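Posted Monday, September, by the Moston workshop desk

I spent most of Monday morning watching a simulated robot try to deal with a dinner plate, and I had more fun than I probably should have! The folks at Grino have put out a new version of Shemweta, their planning software for two-armed robots, and I'd been itching to get my hands on it since the early build went around in the spring.

If you missed that one, Shemweta sits between the part that works out where things are and the part that moves the joints. You hand it a goal (plate into box, say) and it picks which arm should go, where the hand should make contact, and what the other arm ought to be doing in the meantime. The old version planned both arms together every single time, even when one of them had nothing to do, and you could go and make coffee while it thought.

The new one plans the busy arm first and treats the idle arm as something to steer around, then goes back and fills in the second arm only if the task calls for it. On my machine the planning step went from 400 milliseconds down to 20 for a simple reach, and yes, I ran it again because I didn't believe it. Two-handed lifts are still slower — I didn't see much change there at all.

The other big piece is contact planning for flat things. Plates are a pain. They sit low, there's hardly any edge to get a finger under, and a planner that's happy with mugs will cheerfully drive a hand straight into the floor. Shemweta now looks for spots along the rim and scores them by how much room the fingers have, plus how far the arm has to twist to get there. I set up a plate on a marble floor with an open cardboard box close by and let it choose. 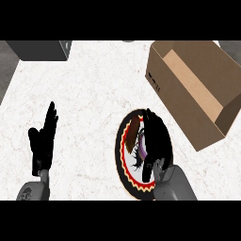 Plalteck's simulation team, which has been testing the same release, told me over email that the rim scoring is the part they'd keep if they had to throw everything else out, though they also said it gets too confident when the camera can't see the far side of an object. They've been running batches of 200 starting positions overnight and sorting the failures by hand, and most of theirs come down to the perception side guessing the wrong tilt.

I can believe that. I fed it a plate pose that was off by 7 degrees, on purpose, and the planner gave me a lovely smooth path to a spot where the rim wasn't. There's a setting that makes it look again right before contact, but it's off by default and buried in the config (search for "recheck" and you'll find it). I'd turn it on before doing anything else.

The update is out now for current Shemweta users, and old task files open fine, or at least mine did. Grino says the two-handed planner is next on the list.

Comments

gantry_mouse: Does the recheck setting slow it down much? We're stuck on an older computer.

plainwasher: Tried it with bowls. Works great until they're stacked, then it wants to grab the whole pile.

teal.socket: Thank you for the config tip, I looked for that thing all weekend!

Contact the desk | Copyright Moston Workshop Desk | Back to top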